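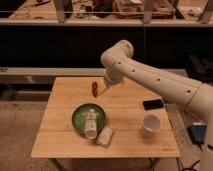 Fitting a Stutum auxiliary input lead to a factory car radio requires no cutting of the vehicle wiring. Before work begins, the ignition must be switched off and the key removed. Owners should confirm that they hold the radio security code, as some units will request it once power is restored. The radio and its trim should be laid on a clear, flat surface while the connections are made; a square wooden table is suitable, provided that a cloth is placed under the display.

Removing the radio

Insert the release keys into the slots on each side of the fascia until they click. Draw the unit forward evenly. Do not pull on the keys at an angle.

Connecting the lead

Locate the auxiliary socket at the rear of the radio and press the Stutum plug home. Route the cable behind the glovebox, keeping it clear of the heater controls, and secure it with the ties supplied.

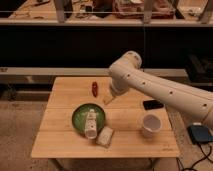 Table with plate and white container.

Testing

Reconnect the radio, enter the code and select AUX. Set the player to a moderate volume. If no sound is heard, check that the plug is fully seated before refitting the unit.

Guide revised by Lies De Graaf, 2020-12-29.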